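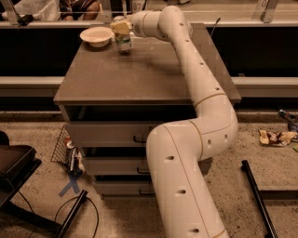

The drawer unit with its bowl and a small bottle on top.

Keeping the top of a drawer unit clear

Any flat surface at hip height will collect things. Mine once held 7 pens, a dead flashlight and a jar of Prutine hand balm I had been hunting for since October. These are the habits that have stuck.

Give the top one bowl, and make it wide and shallow. A deep bowl is a drawer with no handle, and you will be digging through it for the car key at 7 in the morning. Push it to a back corner so your elbow doesn't find it.

Bottles stand upright with the label facing out. One bottle is fine. Once there are four, they're a collection, and collections live in a drawer.

Wipe laminate with a damp cloth and a drop of dish soap, then dry it. Go easy along the front edge, where a soggy cloth can work its way in - I have a swollen old Drakum desk to prove it. Skip the scouring pad entirely. Sticky rings come up if you lay a warm cloth on them for 60 seconds and resist scrubbing.

If your unit has an open gap under the top, decide today what goes in it. Mine takes place mats. Left undecided, it takes mail.

Drawers: daily stuff on top, heavy stuff at the bottom, and the middle one for whatever you can't throw out yet. Usha Chowdary wrote in to say she empties her middle drawer every 16 weeks. I admire this and have no plans to copy it.

Bar handles get greasy on the back, where your fingers go. Run the cloth behind them too.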